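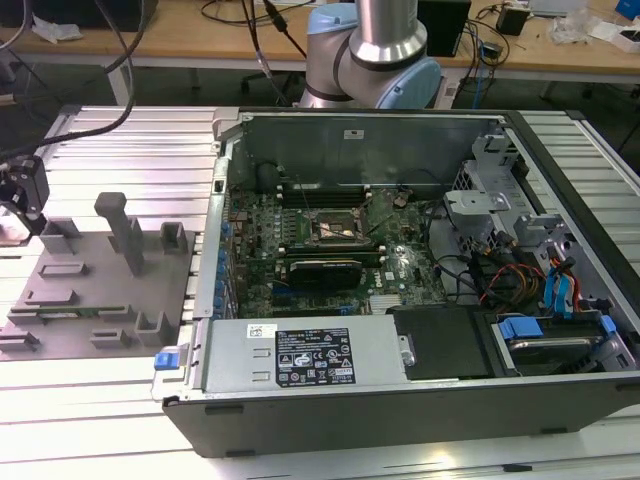

I gave up on my old desktop in February and moved everything to a secondhand laptop, and the part that took longest was the recipes. My grandmother started writing them down in 1955, the year she moved to Otdale, and by the time the box came to me there were 300 cards in it.

I had typed up 56 of them years ago and saved them in a program that no longer opens on anything I own. So I started over. This time I am using plain text files, one per recipe, with the name of the dish as the file name. No folders.

Her handwriting is easy enough. The amounts are harder. She wrote "a cup" and meant a blue enamel cup that my cousin Imani still has. Imani filled it with water and poured it into a measuring jug for me, and it holds 200 milliliters, a good bit less than a standard cup. That explains my rye bread. I have gone back and put the metric amount in brackets after every cup.

Some cards have other people's names on them. The fish soup is from Raimo Heiskanen, who lived across the road from her. The walnut cake says "Themis Drakos, less sugar" and there are two versions, neither of which gives an oven temperature. I tried the second at 350 degrees and it was done in forty minutes, a little dark at the edges.

I do the typing in the evening, four or five cards at a time. The soups and breads are finished. Pickles are next, and then a stack held together with a rubber band that I haven't looked through yet. If anyone in the family remembers what she meant by "the Sunday pan," please write to me. It comes up on nearly every roast.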